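Support > Réseau et accès distant > Tickets clos > Plurisero fige à l'enregistrement, site Pattinasarany

Plurisero fige à l'enregistrement depuis le site Pattinasarany

Ouvert le 2022-02-07
Demandeur : Slamet Krishnan
Pris en charge par : Ferhat Kurtuluş
Priorité : 2
État : résolu, une action en attente

Message d'origine

Bonjour, depuis le changement de ligne internet Plurisero marche à moitié. On ouvre, on se connecte, on cherche un article, tout va bien. Dès qu'on enregistre un bon un peu long ça tourne, ça tourne, et au bout de 30 secondes « connexion interrompue ». Il faut fermer et tout refaire. Les petits bons passent. L'export du stock ne passe jamais. Les collègues de Pokon n'ont pas le problème, j'ai appelé. Merci de faire vite, on saisit sur papier en attendant.
Slamet

Première prise en main

Appelé Slamet. Confirmé :
– ouverture de session OK
– recherche OK, même rapide
– bon court OK
– bon long : bloqué
– export du stock (plus de 2000 articles) : bloqué à chaque fois
– même chose sur deux postes différents, donc pas le poste

Câble du poste changé par Slamet, aucun effet. Redémarrage du routeur Joltano, aucun effet non plus (déja fait trois fois par eux avant d'ouvrir le ticket, à noter dans la question type la prochaine fois).

Compte utilisateur : testé avec le mien depuis leur poste, pareil. Testé avec le compte de Slamet depuis chez nous, nickel. Donc ni droits, ni profil, ni base. Côté serveur rien dans les journaux à part des sessions qui s'arrêtent net, pas de message d'erreur, comme si le client partait.

Demandé à Slamet de passer un poste sur le partage de connexion d'un téléphone, avec le VPN logiciel. Le bon long passe. L'export passe, lent mais il va au bout. Donc la ligne ou le routeur. On avance. 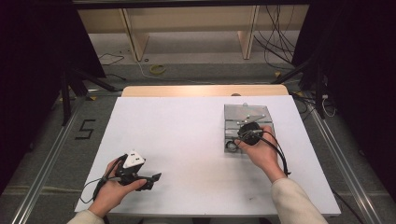

Question de Slamet : est-ce qu'on peut continuer à saisir les bons courts en attendant, ou ça risque d'abîmer la base ?

Réponse : continuez, la base ne craint rien. Un bon qui bloque n'est pas écrit du tout, le serveur annule la transaction. Gardez les longs sur papier ou coupez-les en plusieurs courts avec la même référence chantier, on les regroupera après. Ne relancez pas l'export, il bloque la table des articles pour tout le monde tant qu'il n'est pas tombé.

Pistes écartées

Débit. Test de ligne fait par Slamet, bon en descente comme en montée, nettement mieux que l'ancienne ligne. Ça ne rame pas, ça s'arrête. Pas le même symptôme.

Pertes de paquets. Ping laissé tourner pendant la pause de midi vers la passerelle, vers le serveur Plurisero et vers une adresse publique. Aucune perte. Latence stable. J'y croyais, perdu.

DNS. Remplacé le nom par l'adresse IP du serveur dans le raccourci du poste. Idem. Remis comme avant.

Antivirus. Désactivé quelques minutes sur un poste avec accord du responsable de site. Idem. Réactivé, vérifié réactivé.

Pare-feu chez nous. Règles Pattinasarany et Pokon comparées ligne à ligne. Identiques, à part un commentaire mal orthographié. Rien de bloqué dans les journaux sur la plage horaire.

Version du client. Même version que Pokon. Réinstallé quand même sur un poste, le support éditeur le demande de toute façon avant de regarder quoi que ce soit. Pas d'effet.

Ce qui m'a mis sur la voie

Petits échanges OK, gros échanges KO, pas de pertes au ping standard. Le ping standard est tout petit. Donc ping avec taille imposée et fragmentation interdite.

Sous Windows, dans une invite de commandes :

ping adresse -f -l taille

Depuis le poste de Slamet vers une adresse publique, hors tunnel :
– 1464 : répond
– un octet de plus : « Le paquet doit être fragmenté mais paramétré DF »

Ligne en PPPoE, donc. L'ancienne ne l'était pas. Le routeur Joltano a été rebranché avec l'ancienne config, interface WAN restée à la valeur d'usine, et le tunnel calculé par-dessus à partir de cette valeur. Tout ce qui est plein est trop gros, et le message ICMP qui devrait prévenir l'expéditeur ne revient pas jusqu'au serveur. Le serveur renvoie le même gros paquet, encore et encore, et Plurisero coupe au bout de son délai.

Testé ensuite dans le tunnel, là c'est plus bas évidemment, l'encapsulation mange sa part. Valeur relevée et notée dans la fiche du site, pas ici, elle dépend du chiffrement choisi et quelqu'un va la recopier sur un autre site sinon.

Attention en lisant le résultat : la taille donnée à ping ne compte pas les en-têtes IP et ICMP. Le MTU à saisir dans le routeur, c'est la taille qui passe plus les en-têtes. Je me suis fait avoir au premier essai, j'avais saisi la valeur brute. Ça marchait aussi, mais on perdait un peu pour rien.

Correctif appliqué

Fait à distance avec Slamet au téléphone, au cas ou je perde la main sur le routeur. Prévenir le site avant, la session saute.

1. Sauvegarde de la config Joltano, récupérée en local. Ne pas sauter cette étape, le retour arrière du menu ne reprend pas la partie VPN.
2. Interface WAN : type de connexion vérifié (PPPoE), MTU passé de la valeur d'usine à la valeur mesurée, en-têtes compris. Appliquer. Coupure courte.
3. Tunnel : MTU en automatique → forcé à la valeur de la fiche du site. L'automatique ne se recalcule pas quand on change le WAN, il garde l'ancienne valeur jusqu'à ce qu'on supprime le tunnel. Vu aussi sur un autre modèle Joltano.
4. Case « ajuster le MSS » cochée dans les options avancées du tunnel, des deux côtés. Chez nous elle y était déjà.
5. Pare-feu WAN : ICMP « fragmentation nécessaire » autorisé en entrée. Il était jeté avec le reste de l'ICMP, héritage de l'ancien prestataire.
6. Redémarrage complet du routeur, puis contrôle que les valeurs ont tenu. La première fois celle du WAN n'avait pas tenu, j'avais oublié d'enregistrer avant de redémarrer. Refait. 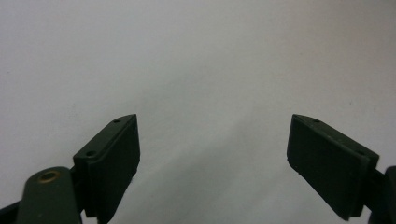 Vérifications après correctif

– bon court : OK
– bon long, un vrai, saisi par Slamet depuis le papier : enregistré tout de suite
– export du stock : va au bout, fichier ouvert et relu, dernière ligne présente
– impression sur l'imprimante du dépot : OK, elle plantait aussi par moments, ce n'était pas signalé
– dossier partagé : gros PDF copié dans les deux sens, OK
– ping vers le serveur, fragmentation interdite, à la taille attendue : répond ; au-dessus : refus propre et immédiat, ce qu'on veut

Laissé une session Plurisero ouverte sur un poste toute la soirée. Toujours vivante le lendemain.

Échanges avec le demandeur

Slamet : ça remarche sur tous les postes, merci. Par contre le bon du chantier nord apparaît en double ?

Ferhat : vu. Un des deux vient du découpage qu'on avait conseillé, l'autre c'est le bon complet ressaisi après coup. Supprimez les morceaux, gardez le complet. Vérifiez le stock des raccords avant de valider, ils ont été sortis deux fois.

Slamet : fait pour les raccords. Pour les colliers je ne suis pas sûr, quelqu'un a corrigé à la main entre-temps sans le dire.

Ferhat : alors ne touchez plus à rien sur les colliers et faites un comptage, puis un mouvement d'ajustement avec le numéro du ticket en commentaire. Plus simple que de remonter l'historique.

Slamet : ok, comptage fait, ajustement passé. On peut fermer pour moi.

À retenir pour les autres sites

Pokon doit changer de ligne en mai, même opérateur. Même routeur. Donc même panne si on ne fait rien. Demander AVANT la bascule le type de connexion, par écrit, et préparer la config. Ne pas se contenter de « c'est de la fibre », ça ne dit rien sur le PPPoE.

Symptômes qui doivent faire penser au MTU tout de suite :
– la connexion s'établit mais se fige sur le premier gros échange
– navigation web correcte sauf certains sites qui ne finissent jamais de charger
– mail sans pièce jointe OK, avec pièce jointe bloqué
– ça passe en 4G et pas sur la ligne du site
– ping normal impeccable

Le test prend moins d'une minute. J'ai perdu une demi-journée à comparer des règles de pare-feu, à faire en premier la prochaine fois.

Reste à faire

Le délai de coupure de Plurisero est à sa valeur par défaut et le message « connexion interrompue » n'aide personne. Demande envoyée à l'éditeur pour un libellé plus clair, accusé de réception reçu, rien depuis.

Mettre à jour le modèle de config Joltano (case MSS cochée, règle ICMP). Pas fait. Je laisse l'action ouverte à mon nom.

Fiche du site Pattinasarany mise à jour : type de ligne, MTU WAN, MTU tunnel, emplacement de la sauvegarde. Identifiants PPPoE toujours sur le courrier de l'opérateur dans le classeur de Slamet, à mettre au coffre.

F. K.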